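The Planner at Kullville

The bug had a number, 547, and by the time I got to it the number was the only part of it anyone could explain.

I should say up front that I love this kind of bug. Some people go fishing. I like a planner that works every single time for a week and then, on a plain move across a plain desk, decides to take the long way around the universe. That was ours. You asked the arm to go from the ready pose to a point over the desk, a trip a child could draw with one crayon, and it would swing up, roll its wrist nearly all the way over, think better of it, and come back down the other side. It got there! It always got there. It just looked like a man trying to get out of a wet coat.

I had come up to Kullville in September to put the new Dronska stack on the arm, and the plan was to be home in a week. The planner was called Bittencourt, after a street, I think, or a bakery on the street. It had been written in a hurry by clever people who had since gone to Celtska and left comments like "fix this properly" all through the code. I read those comments every night. I got fond of them. You could tell which ones had been written before lunch.

By November I had a log of 759 moves and a favorite chair in the diner across the road. Most of the moves were beautiful. I mean that. When Bittencourt was happy it drew curves you wanted to hang on a wall, slow at the ends and sure in the middle, and I would run them twice just to hear the motors sing. Then move 204 would come up in the replay and there went the coat again, one sleeve, other sleeve, done.

I tried the things you try. I gave it more samples. I gave it fewer. I changed the seed and the bad move went away and a different move went bad, which made me so happy I had to go stand in the hall. If it followed the seed, it was in the search and the search was something I could open up and look at.

So I stayed late and drew the tree. Every branch the planner had thought about, good or bad, in thin green lines over the model of the desk, with the path it picked in orange. It took the machine forever to render, and I ate crackers and watched it fill in from the left.

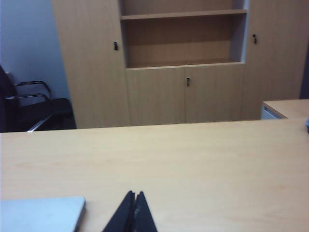 On the other screen the green lines came up thick near the start, as they should, and thick near the goal, and between the two there was a hole. A clean round hole in the air above the desk, the size of a basketball. None of the branches went into it. They came right up to the edge and bent away like grass around a rock, and the orange line went up and over the top with its wrist turned inside out.

There was no rock. I checked the map, and the map said free space. I checked the collision shapes one at a time, the fingers, the wrist, the cable guard, and they all said the same. I turned off the desk. I turned off the floor. The arm hung in a perfect nothing with one ball of nothing in it that it would not touch.

"What's in there?" I said out loud, to the terminal, at an hour when you talk to terminals.

I searched the code for anything with a radius and there it was, four files down, in a test helper that should never have been loaded. Somebody had put a sphere in the world to see if the planner could go around it. It could. It was wonderful at it. The sphere was added after the map was built and before the search began, so no tool I had could show it, and it was only put in when the random draw came up a certain way. Above it was a comment in the before-lunch style. "Take out once it stops hitting the ball."

I laughed until my eyes ran. It had stopped hitting the ball! It had stopped hitting it years ago, and had gone on not hitting it, faithfully, in every room it was ever sent to, with any arm you gave it. All those wild swings were the best work in the whole program.

I deleted 40 lines, ran the test suite, and sent the arm from the ready pose to the point over the desk. It went straight there. One crayon line. I ran it again with the bad seed and it did the same thing, slow at the ends and sure in the middle.

Then I wrote up 547, dated it November 2, 2023, and sat with my hand over the button that would close it. I kept the orange path, though. I saved it in its own file, sleeves and all, and before I shut down for the night I played it one more time, at half speed, with the lights on.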